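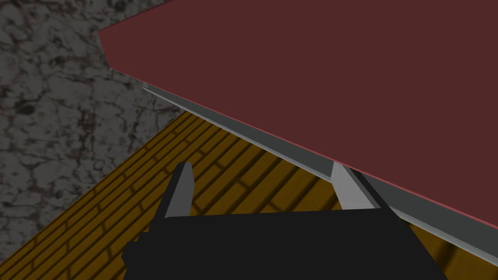
Dark maroon slab, gray rim along the lower edge.

Medication storage walk-through, Irstead clinic, October
Filled in by Malathi Iyer. Copy to Sumathi Panicker at Clinedel.

Same list as last quarter with my comments under each line. I went in at 7:30 before the first patients, so the fridge readings are from before anybody had been in and out of it all morning.

1. Vaccine fridge in range
OK. 42 on the display and 42 on the separate probe, so they agree for once! It's on the warm side for my taste, though. The Vosteck unit always creeps up when the top shelf is packed tight, and it was packed tight. I moved the flu boxes down one shelf and left a gap at the back.

2. Temperature log complete
NOT OK. Two blanks, both Friday afternoon. The morning readings are all in and initialed. I know Fridays are short-staffed, but please don't go back and fill these in from memory - write "missed" and initial it.
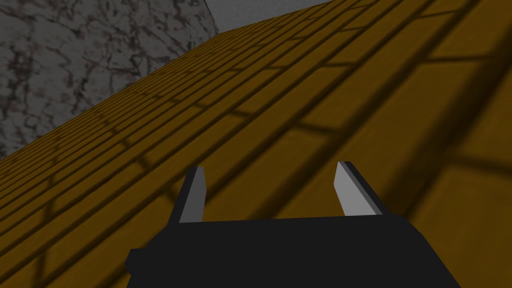
While we're on the log, the old sheets are still clipped behind the new one, going back months. Put them in the binder. I had to flip through the whole stack to find the page I wanted and dropped half of it on the floor.

3. Expired stock pulled
Mostly OK. One tube of ointment and a box of test strips were past date, both behind newer stock. They're in the quarantine bin now with a tag on. Whoever puts the order away, older dates go in front. I'll say it every quarter until I retire.

4. Discount-program stock kept apart from regular stock
OK. Separate shelves, blue labels still readable. I spot-checked the dispensing report against the shelf for a run of 100 tablets and it matched. The report from Rai runs to some 2000 lines this time, so Sumathi, if there's a way to get it sorted by item before you send it over, I'd be very grateful (and so would my eyes).

5. Controlled drugs locked, key signed for
OK. The key book is up to date. One signature I couldn't read, but I asked at the desk and we worked it out. Print your name next to it, please.
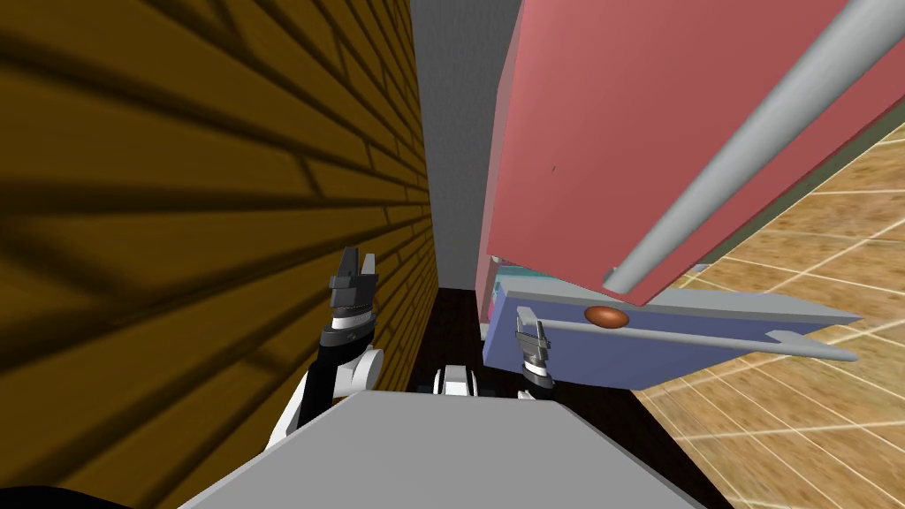 The lock itself is getting stiff and you have to jiggle the key to the left. I'd rather replace it before it snaps off in somebody's hand. Quote came back at $225 fitted, and I've put it in for approval.

6. Sharps containers below the fill line
Two rooms OK, the procedure room NOT OK. That one was over the line and I swapped it while I was there. Spare containers are down to the last one, so add it to the order.

7. Eyewash station flushed and tagged
OK. Tag signed this month. The cap on the right side was loose, pushed it back on.

8. Staff training records
NOT OK yet. Three people still need the refresher. Sumathi has a live session coming up and says there's room, so sign up with her directly and don't wait for me to chase you. The recorded version doesn't count for new hires.

9. Floor and walkways clear
OK apart from a delivery carton by the back door. Moved it.
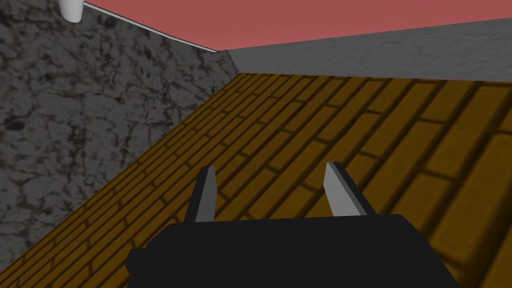

View down into the corner of a small room, gripper fingers set wide apart.

Follow-up: items 2, 6 and 8 need a reply from the site lead. Item 5 is with me until the lock is approved. I'll stop by again for the fridge once the flu boxes have thinned out a bit.

M. Iyer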